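Adopté ! La planche blanche Skorkholm, trois mois après

Je cherchais depuis longtemps une planche toute simple pour travailler dessus sans voir mes petites affaires disparaître sur le plateau noir. Parce que oui, le noir c'est superbe, mais posez-y un objet sombre et bonne chance pour le retrouver ! J'avais essayé un set de table (il gondole), puis une Pritau grise, trop molle à mon goût. La Skorkholm, je l'ai prise un peu au hasard en octobre, et depuis elle n'a pas bougé de sa place.

Ce que j'aime d'abord, c'est le blanc. Franc, mat, pas de reflet quand la lampe est allumée le soir. Le moindre petit cube foncé ressort tout de suite. Ensuite elle est lourde juste ce qu'il faut : 1 330 g sur ma balance de cuisine, pour 400 mm de long. Elle ne glisse pas quand on s'appuie dessus, et je la soulève d'une main pour passer l'éponge.

Petit bémol, les coins. Ils sont assez vifs et j'ai fini par les adoucir avec une lime à ongles (deux minutes, aucun regret). Et le crayon gras laisse une trace grise qu'il faut frotter un peu.

Côté rangement, j'ai pris l'habitude de tout aligner derrière, au fond de la table : la boîte en bois clair, le bol rose, le plateau translucide. La planche reste libre pour ce que je suis en train de faire.
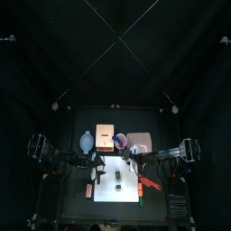

Vomero

Le bol vient d'ailleurs de chez Demirtaş et il mériterait son propre avis, j'adore ce rose avec le bord qui tire sur le rouge !

Je recommande à 100 %, surtout si votre table est foncée. Si vous hésitez entre les deux formats, prenez le grand, le petit m'aurait vite agacée.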